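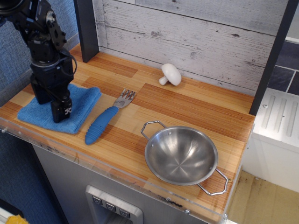
Words: Tomoyo Chiba | 22 April 2022

14 comments Share

The man from Drendell wants me to know that he cleans his own kitchen. He mentions it twice before the coffee arrives. He runs the firm's household range, and he has agreed to talk about Fitine, a subscription that sends you a fresh set of cleaning cloths every season and takes the old ones away.

It costs £300 a year. I ask him to say the price out loud, and he does, quite cheerfully.

"People hear the number and they think of a cloth," he says. "We want them to think of a clean house."

I had been thinking of a cloth. My mother cut hers from old vests and boiled them in a pan, and I tell him so. He nods as if I have brought up rationing.

"And how much of her Saturday did that take?" he asks.

Less time than it took me to cancel the trial, as it happens. Drendell asks for a phone call, and the line is open in office hours only. He says this is being looked at. I ask who is looking at it. "The team," he says.

The claim on the website is that Fitine homes are "measurably fresher". Measured how? He has a survey, carried out in April last year, in which 405 customers were asked whether their kitchen felt cleaner than before. Most said it did. Did anyone swab a worktop? "It was a feelings-led study," he says, and has the grace to look at his cup.

We get on better when we talk about washing. He thinks fabric softener ruins a good microfibre, and that most of us use far too much spray. "Water does a lot of the work. I probably shouldn't say that." He also thinks cloths should be kept apart by room, which my mother would have agreed with, vests or no vests.

So why replace them four times a year, if they can be washed? There is a long answer about fibres losing their grip. I ask how many washes a Fitine cloth will stand. He says 300. I do the sum on my napkin and get to most of a year of daily washing for a single cloth, and each box holds a dozen.

"Not everyone washes them properly," he says.

Then there is the matter of where the old ones go. They are sent to Görtz, a processor, to be "given a next life". He believes this means padding, and possibly insulation. He has not visited. When I ask for a figure, he promises to email one, and three weeks later I am still waiting.

He tells me Fitine has 2,000 subscribers and that very few leave. I bring up the phone line again. He laughs, pays for both coffees and wipes a ring off the table with a paper serviette.

Comments (14) Shares (37)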